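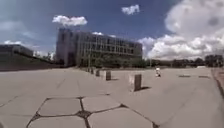 Section 4: Laying out your dial for the first time

Now for the good bit! By the end of this section you'll have a working Pondinum on the ground, with yourself as the pointer, and you'll be telling the time by your own shadow. If you haven't unpacked the bag and checked everything against the parts list yet, go back to Section 2 and do that first. It's very annoying to find you've left the date strip on the kitchen table when you're standing outside with the sun coming up nicely.

Set aside a whole morning for your first go. You'll be much quicker once you know the kit, but the first layout includes finding true north, and that can't be hurried.

What you need from the bag
The date strip (rolled, 1,000 mm long)
The hour discs, 109 mm across
The two measuring cords, one red and one blue
The upright rod and its foot
The latitude card for your area
Chalk

You'll also need a watch set to the right time, and a friend if you can get one. The cords are much easier with two people.

4.1 Choosing your spot

Pick somewhere flat and open that gets sun from early morning to late afternoon. Tall trees and buildings to the south are the main thing to look out for (to the north if you're in the southern half of the world, in which case please use Section 5 instead of this one, as the hours run the other way round). Walk all round your spot and think about where the low sun will be in January, even if you're setting up in summer.

Short grass works, and so does paving, tarmac or packed earth. A gentle slope for rainwater won't spoil anything you'd notice. A proper hill will.

Caution: never lay the dial out on a road, a cycle path or a car park in use. People using the dial look at the ground and at their shadows, and they forget about everything else.

4.2 Finding true north

You can use a compass, but it points to magnetic north and is easily led astray by steel under the ground. We much prefer the shadow method. It's a lovely thing to watch, too.

1. Fit the upright rod into its foot and stand it in the middle of your spot. Check with the little bubble on top that it's straight up.
2. In the middle of the morning, chalk a small cross at the tip of the rod's shadow.
3. Loop the red cord over the foot of the rod, pull it tight to the cross, and use it to chalk a circle right round the rod.
4. Wait. The shadow will shrink away from the circle, then grow again after midday.
5. When the tip touches the circle for the second time, chalk another cross there.
6. Draw a straight line between the two crosses. Find the middle of it and mark it.
7. Draw a long line from the foot of the rod through that middle mark. This is your noon line, and it runs to true north.

Note: if a cloud comes over just as the shadow gets to the circle, don't guess. Make two or three circles of different sizes in the morning so you have spare chances in the afternoon. One good pair of crosses is enough.

Do be fussy about step 7! Everything else is measured from the noon line, and a small slip here turns up as wrong hours all over the dial.

4.3 Placing the date strip

1. Lift the rod away and mark the point where its foot stood. This is the centre of your dial.
2. Unroll the date strip along the noon line with the midsummer end pointing north.
3. Slide it until the small white arrow on its edge sits exactly on the centre point.
4. Hold it down with the weights from the side pocket.

The strips are printed for different latitudes, so the months won't be evenly spaced and yours won't match one bought in another country. Check that the letter on the corner is the same as the letter on your latitude card. If they differ, stop and get in touch, and Lorketti will send you the right strip.

4.4 Marking the hours

The hours sit on an oval with its long side running east to west. Your latitude card gives two lengths for each hour: how far to go east or west (red cord), and how far to go north or south (blue cord). 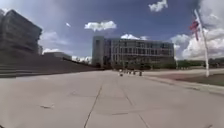
1. Start with the noon disc. It goes straight on the noon line, north of the centre, so only the blue cord is needed.
2. Lay the red cord through the centre, square across the noon line. The corner of the bag is a true right angle and makes a handy guide.
3. Place the 6 am disc at the west end and the 6 pm disc at the east end.
4. Work through the morning hours one at a time. Measure along the red cord first, then go north with the blue cord, keeping it in line with the noon line.
5. Do the afternoon hours the same way. They are a mirror of the morning ones.
6. Place the very early and very late hours to the south of the red cord. You'll only use these in the summer half of the year.

Step back and have a look. The discs should make a smooth, even curve. If one sticks out, measure it again from the centre and leave its neighbours alone.

Note: the knots in the cords can tighten with use. If your oval is coming out small, check the cords against the printed ruler on page 87.

4.5 Telling the time

1. Find today's date on the strip and stand with your feet on either side of it.
2. Stand up straight and raise both hands above your head, palms together.
3. Look where your shadow falls. It points to the hour, or between two of them.

Small children have short shadows in summer that may not reach the discs. Give them the rod to hold upright on the date, or follow the line of the shadow on with a stick.

Caution: keep your back to the sun and never look straight at it to check the line.

4.6 Why it won't match your watch (yet)

Your Pondinum shows sun time, which differs from clock time. Add an hour if summer time is in force, then use the side of the latitude card marked "east and west" to allow for how far you are from the middle of your time zone. What's left over changes through the year. By the end of January the dial is running well behind the clock, and the graph in Section 7 shows you by how much.

Joonas Kauppinen tested the first set of cards for us in Jääskeläinen and found a mistake in the evening hours on card 99. If yours was printed before 2019-02-11, please swap it for a new one, free of charge. The print date is on the back, under the letter.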